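Startseite | Rezepte | Garten | Unterwegs | Über mich | Archiv

Mein erster eigener Sauerteig - und warum ich jetzt griechisch backe

8. August 2025, von Ivana Bravo

Seit dem Frühjahr steht bei mir ein Glas auf dem Kühlschrank, das mehr Aufmerksamkeit bekommt als alle Zimmerpflanzen zusammen. Drin wohnt ein Weizensauerteig, er heißt Kyriakidis (nach der Bäckerei, aus der die erste Löffelspitze stammt), und ich bin so begeistert, dass ich heute endlich mal alles aufschreibe, was ich in den letzten Monaten ausprobiert, verbockt und gelernt habe.

Angefangen hat es mit einem Brot, das ich gar nicht selbst gebacken hatte. Thanasis Gavalas hatte zum Grillen einen Laib mitgebracht, ganz gelb innen, mit Sesam außen herum, und ich habe davon so viel gegessen, dass für die Würstchen kein Platz mehr war. Chorio nennt er es, Dorfbrot. Das Gelbe kommt vom Hartweizen, also von fein gemahlenem Hartweizengrieß, und zwar wirklich fein, fast wie Mehl. Wer den groben Grieß aus der Puddingabteilung nimmt, bekommt ein Brot, das zwischen den Zähnen knirscht. Fragt mich, woher ich das weiß!

Das Mehl war dann auch die erste Hürde. Im Supermarkt bei uns gibt es Weizen, Dinkel, Roggen und in guten Wochen Emmer, aber keinen doppelt gemahlenen Hartweizen. Im italienischen Laden heißt er Semola rimacinata, und damit klappt es wunderbar. Ich nehme inzwischen zwei Drittel davon und ein Drittel normales 550er, dann bleibt der Teig dehnbar und das Brot trotzdem so schön goldgelb. Nur Hartweizen geht natürlich auch, aber der Teig reißt schneller und will länger in Ruhe gelassen werden. Geduld ist leider nicht meine Stärke.

Jetzt aber zum Teig. Auf 500 Gramm Mehl kommen bei mir 340 Gramm lauwarmes Wasser, 100 Gramm aktiver Sauerteig, 10 Gramm Salz, ein Löffel Olivenöl und ein Teelöffel Honig. Erst Mehl und Wasser grob mischen und eine halbe Stunde stehen lassen, dann den Sauerteig dazu, dann kneten, und Salz und Öl ganz zum Schluss. Hartweizen saugt das Wasser sehr gemächlich auf. Am Anfang denkt man, man hätte sich verwogen, alles klebt, alles schmiert, und nach der Pause ist es plötzlich ein richtiger Teig, glatt und seidig und so gelb, dass man am liebsten gleich reinbeißen würde.

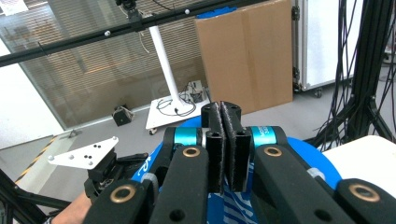 Danach darf er gehen, bei Zimmertemperatur, und in der ersten Zeit dehne und falte ich ihn alle halbe Stunde einmal rundherum. Im Sommer ist er bei mir nach vier bis fünf Stunden so weit, im März hat es fast den ganzen Tag gedauert. Auf die Uhr schaue ich dabei kaum noch, lieber auf den Teig: Er soll deutlich aufgegangen sein, am Rand leicht gewölbt, mit ein paar Blasen obenauf. Zu lang ist bei Hartweizen wirklich gemein, dann läuft einem der Laib auf dem Blech auseinander wie ein Pfannkuchen. Geschmeckt hat der Pfannkuchen übrigens trotzdem, mit Tomaten und viel Knoblauch.

Zum Sesam: bitte großzügig! Ich feuchte ein Küchentuch an, rolle den geformten Laib einmal darüber und dann durch einen Teller voller Sesam. So bleibt viel mehr hängen, als wenn man nur oben drüberstreut. Thanasis mischt noch Schwarzkümmel darunter, das riecht beim Backen durchs ganze Treppenhaus. Dann kommt der Laib ins Körbchen und über Nacht in den Kühlschrank, und am nächsten Morgen wird direkt kalt gebacken - im gusseisernen Topf, erst 25 Minuten bei 240 Grad mit Deckel, dann noch 20 Minuten bei 210 Grad ohne.

Und dann das Knistern! Wer das noch nie gehört hat: Wenn das Brot aus dem Ofen kommt und abkühlt, singt die Kruste. Ich stehe jedes Mal mit dem Ohr über dem Gitter und freue mich wie ein Kind. Anschneiden soll man erst nach zwei Stunden. Ich habe es bisher zweimal geschafft.

Was ich euch noch ans Herz legen möchte, ist das Altbackene. Hartweizenbrot hält sich traumhaft, am dritten Tag finde ich es fast am besten, und wenn es doch mal hart wird, schneide ich es in dicke Scheiben und trockne es bei 90 Grad im Ofen, bis es durch und durch knusprig ist. Kurz unter Wasser halten, geriebene Tomate drauf, Feta, Oregano, ordentlich Öl. Das ist dann so ungefähr ein Dakos (der echte wird mit Gerste gemacht, ich weiß, ich weiß) und bei Hitze mein allerliebstes Abendessen. Diese Woche gab es das schon dreimal.

Im Oktober will ich mich an die Sache mit den Kichererbsen wagen. Es gibt ein Brot namens Eftazymo, das ganz ohne Hefe und ohne Sauerteig aufgeht, nur mit einem Ansatz aus zerstoßenen Kichererbsen, der über Nacht sehr warm stehen muss. Man hört die wildesten Geschichten darüber, angeblich gelingt es nur, wenn man keinem davon erzählt. Das hat sich hiermit wohl erledigt. Ich berichte trotzdem!

2 Kategorien: Backen, Sauerteig

Kommentare

Fotis Vasilakis
Sehr schön geschrieben! Meine Oma hat immer noch eine Prise Mastix in den Teig gegeben, aber nur zu Ostern. Probier das mal, wirklich nur eine Prise, sonst schmeckt es nach Putzmittel.

Guoqing Wan
Geht das auch ohne Gusstopf? Ich habe nur ein normales Blech und einen ziemlich alten Ofen.

Ivana Bravo
@Guoqing: Ja, geht! Blech gut mit aufheizen und unten eine Schale mit heißem Wasser reinstellen, nach 15 Minuten wieder raus damit. Die Kruste wird etwas dünner, aber lecker ist es allemal. @Fotis: Mastix steht schon auf dem Einkaufszettel!

Apostolos Lazaridis
Eftazymo habe ich vier Mal versucht und vier Mal weggeworfen. Der Ansatz riecht übrigens streng, also Fenster auf. Viel Glück!

Älterer Beitrag | Neuerer Beitrag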